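Library in Olley keeps its evening hours

The public library in Olley will stay open until 19:00 on Tuesday evenings also after July, the town has decided. The trial began in spring, and 138 new readers have joined in this time. Before, the doors were closed at five — too early for many people who work in Drummond.

The longer hours cost the town 400 pounds each month. A plan to open on Saturdays was not accepted.

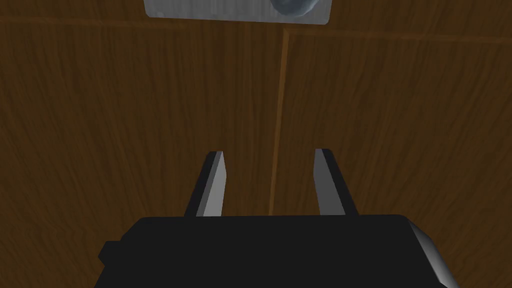

One reader wrote to us that the evening hour is welcome, but the last bus to Wurero leaves before closing time, and she asks if the timetable could be changed too.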